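Chapter 5
Packaging and Household Waste

What you will learn in this chapter
Why packaging takes up so much space in household waste
How paper, plastic, glass, and metal containers are made
What happens to a container after it leaves the home
How to carry out a simple waste audit

Words to know
audit, bale, contamination, fiber, landfill, liner, pulp, resin, transfer station

5.1 A Week of Trash in Barnholm

Barnholm is a small town on a river. It has one grocery store, two schools, and a street of shops that sell mostly food. Trash is picked up once a week and recycling every other week. Until a few years ago, the town had never asked what was in the bags.

The question came up when the landfill at Cliston announced that it would raise its fees. Barnholm pays by weight for everything it sends there. The town wanted to know which materials it was paying to bury and whether any of them could go somewhere else. It asked 247 households to set their trash and recycling aside for one week in December. The bags were taken to a heated garage, opened, and sorted by hand onto tables.

Food scraps were the heaviest material. Packaging came second by weight and first by volume. A bag of potato peelings is small and heavy. A bag of bottles, cups, cartons, and trays is large and light, and it fills a truck long before the truck reaches its weight limit. A full truck has to drive to Cliston whether it is heavy or not, so Barnholm was paying for fuel and drivers to move a good deal of air.

This chapter is about that second category. Packaging is everything wrapped around a product to hold it, protect it, label it, or make it easier to carry. Most of it is used for a short time. A cereal box may sit in a cupboard for a month. A cup from a coffee counter may be used for as long as it takes to walk to a bus stop.

5.2 Why Containers Exist

It is easy to think of packaging only as waste. Before we look at where it goes, we should look at what it does.

Food spoils when air, moisture, light, or microbes reach it. A sealed container slows this down. A cucumber wrapped in thin film can last days longer than a bare one. Milk in a closed carton can travel from a dairy to a store a long way off. When food spoils before it is eaten, the water, fuel, and labor used to grow it are lost too, and in many cases that loss is larger than the cost of the wrapper.

Packaging also keeps products from breaking, keeps liquids from leaking, and gives the maker a place to print the ingredients, the weight, and any warnings. Containers of a standard size stack well. Stacking sounds like a minor point, but a warehouse is built around it.

The problem is that these jobs end when the product is used, and the container does not. A plastic bottle that did its work for a few weeks may keep its shape in a landfill for centuries. Engineers who design packaging have to think about both periods of time. For most of the last century they were asked to think only about the first.

Check your reading
Name two ways that a container protects food.
Why did Barnholm's trucks fill up before they were heavy?

5.3 Four Common Materials

Paper. Paper is made from plant fiber, usually wood. The wood is broken down with heat, water, and chemicals into a wet mash called pulp. The pulp is spread on a screen, pressed, and dried. Brown kraft paper is made from pulp that has not been bleached. It is strong and is used for bags, boxes, and some cups. White paper has been bleached or is made from bleached pulp.

Plain paper soaks up water, so paper made to hold a drink needs some kind of barrier. In most paper cups this is a thin plastic liner bonded to the inner wall. The liner is a small part of the cup by weight, but it causes trouble for recycling. Many paper mills cannot separate it from the fiber. For this reason a cup that looks and feels like paper often does not belong in the paper bin. Local rules differ, and the only safe way to know is to look them up.

Plastic. Plastics are made from long chains of molecules called polymers. The raw plastic, or resin, arrives at a factory as small pellets. Most clear drink bottles are made from a resin called PET. The factory first molds a short, thick tube with a finished screw neck. The tube is heated and then blown outward with air inside a mold, in much the same way that a glassblower shapes a vase. Ribs and grooves are often molded into the wall so that a thin bottle can be gripped without folding.

A bottle is rarely a single plastic. The cap is usually a different resin from the body, and the label may be a third. At a recycling plant the bottles are shredded and dropped in water. PET sinks and cap plastic floats, so the two can be separated. A label that wraps most of the bottle can be harder to deal with, because optical sorting machines may read the label in place of the resin under it.

Glass. Glass is made by melting sand, soda ash, and limestone. It does not react with food, and it can be melted and formed again many times without losing quality. It is also heavy and breaks easily. Broken glass that gets mixed with paper can ruin a whole load.

Metal. Food and drink cans are made from steel or aluminum. Making aluminum from ore takes a great deal of electricity. Making it from old cans takes far less, and that is why scrap dealers will pay for cans when they will not pay for most other containers.

5.4 After the Bin

The town of Ursu sends its recycling to a sorting plant at Plernport, 19 miles away. Follow one truckload through the plant and you will see most of the steps used at plants of this kind.

The truck empties onto a concrete floor. A loader pushes the material onto a belt, and workers pull off items that could jam the machines, such as hoses, plastic bags, and wire. Rotating discs lift flat cardboard over the top and let smaller items fall through. A magnet removes steel. A second device, called an eddy current separator, pushes aluminum off the belt. Optical sorters identify plastics by the way they reflect light and use puffs of air to knock each type into its own chute.

The sorted material is pressed into large blocks called bales. A bale is sold to a mill or a factory. If it has too much of the wrong material in it, the buyer may pay less or turn it away. This problem is called contamination. At Plernport, nearly 13 percent of what comes in on the belt goes back out as trash. Some of it was never recyclable. Some was, but arrived full of liquid or stuck to food.

Shape matters as well as material. Sorting machines treat flat things as paper and round things as containers. A bottle that keeps its rounded shape is likely to be sorted correctly. A bottle that has been stepped on may ride over the discs with the cardboard. Cups nested inside one another move through the plant as one object, and if they are made of different materials, at least one of them ends up in the wrong place.

Check your reading
What does a magnet remove from the belt?
What is a bale, and why might a buyer refuse one?
Explain why a flattened bottle may be sorted as paper.

5.5 Sorting by Material

A waste audit is a careful look at what a household, a school, or a business throws away. You will carry one out in Activity 5A. The main skill is learning to set aside what a container looks like and ask what it is made of. Color and printing tell you very little. Two cups that look different may be made in the same way, and a bottle and its label may need separate entries on your sheet.

Work on a table with a cloth or a sheet of plastic over it. Empty containers tip and roll, so do not spend time trying to stand them up. Record anything you cannot identify as "unknown" and come back to it after the rest is done. Wash your hands when you finish, even if you wore gloves.
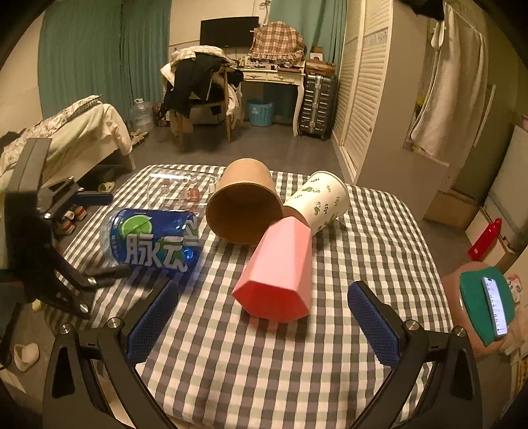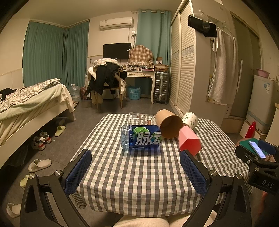 Figures 5.1 and 5.2. A bottle and paper cups on a gingham tablecloth.

Activity 5A: A One-Day Audit

You will need gloves, a kitchen scale, a marker, a notebook, and a covered table.

1. Collect all the clean, empty packaging your household uses in one day.
2. Make a column in your notebook for each material in Section 5.3. Add a column for mixed materials and one for unknown items.
3. Place each item in a group. Remove caps and lids first and group them separately.
4. Weigh each group and write down the result.
5. Look up the recycling rules for your town. Circle every group that is accepted.

Save your notebook page. You will use the same figures in Section 5.6 to estimate a full year of packaging for your household.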